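Our visit to the Namer workshop in Plarkavari was in February. The bus 226 stops near the door. I expected a big hall, but we came into a bright room with white tables and wooden chairs, and the subject was the folding of shirts.

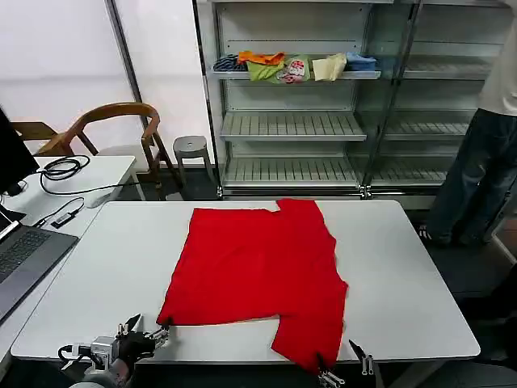 *Page last changed: 3/17/24*

The red T-shirt is spread flat before folding. At home I never do this step, I fold in the air and the result is bad. We learned to smooth the collar first, then the sleeves.

The tabletop should stay free of small things, because a fold catches on them. I liked this advice and I use it now in my kitchen. 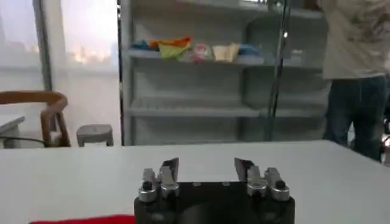

After the shirts we talked about storage. I asked if a shirt must be folded again after one month on the shelf, and the answer was no. 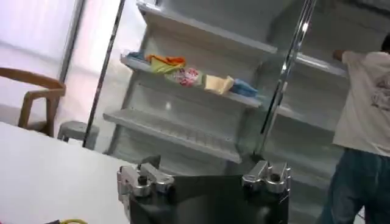 Folded cloth should lie in one row, so you can take one piece without moving the others. The visit cost 29 for our group and tea was included.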